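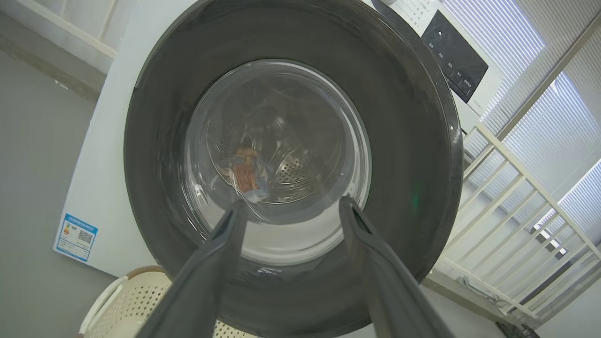

Can a machine empty a washer without a person standing by? For one small dry thing, most of the time; for a full wet load, ask again in a few years.

March, 4 p.m. Mandla Mthembu wants the laundry numbers before Dokden calls. Out of 132 tries on single items, the arm got 974 complaints from its own force limit, which I read as an opinion about the job.

Worst part is still the gasket. Fingers go in fine – coming back out with cloth, they drag on the rubber and the planner sulks. Qiu's fix (slower exit, wider arc) adds around 4 minutes a load. My mother does it in one, while on the phone.

To do: rerun with towels, lower the exit speed again, find the spare fingertips.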